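3.2 Siting and reception of commissioned works

The second group of works in our study was commissioned for the entrance halls and forecourts of public buildings. Of the 69 commissions in the archive, 30 were placed indoors, most of them on a wall facing the main door. The remainder stood outside, usually on land that the building's owner had agreed to keep open during working hours.

Indoor works were treated differently from the start. The architect was normally asked for a view on weight, fixings and lighting before an artist had been chosen, and in eight cases the wall itself was redesigned to take the work. At Katance, the largest of these, the hall was already finished when the commission was agreed, and a relief in cast plaster had to be divided into panels that would pass through the staff entrance. The letters between the artist's studio and the building manager deal almost entirely with this problem. The subject of the relief is mentioned once.

Outdoor works drew more comment from the public. Visitors' books, letters to local papers and notes kept by reception staff gave us 2868 separate remarks, which we coded by topic (see Section 2.4). Remarks on cost were common in the month of unveiling and then fell away. Remarks on meaning were fewer but steadier. The largest group concerned ordinary use: where people sat, whether the work blocked a path, and whether it could be seen from the bus stop.

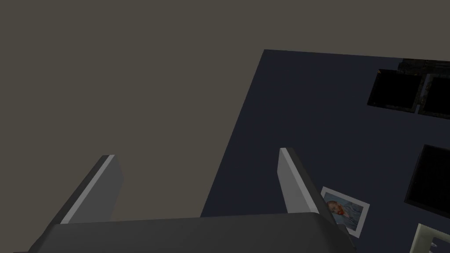 Vol. 8, No. 2, p. 69

Figure 3. Rendered view of an open two-finger gripper.

The Itano forecourt shows how such remarks could change a work's setting. The sculpture was first placed close to the kerb, and early comments called it an obstacle. It was moved nearer to the building the following March, and a bench was added on the side away from the road. Later comments hardly mention the kerb – they are mostly about the bench. We found no record that the artist was consulted about either change.

Tang followed another course. The owner there refused to move the work but paid for a printed guide, kept at the front desk. Reception staff noted that visitors asked for the guide more often when they were waiting for an appointment than when they were leaving. The wording of the guide was revised twice, and the second version dropped the list of materials in favour of a short account of how the site had been used before the building went up.

These cases suggest that the agreement to commission is a poor guide to how a work is later received. The files on upkeep, which we turn to in Section 3.3, are less complete but cover a longer period.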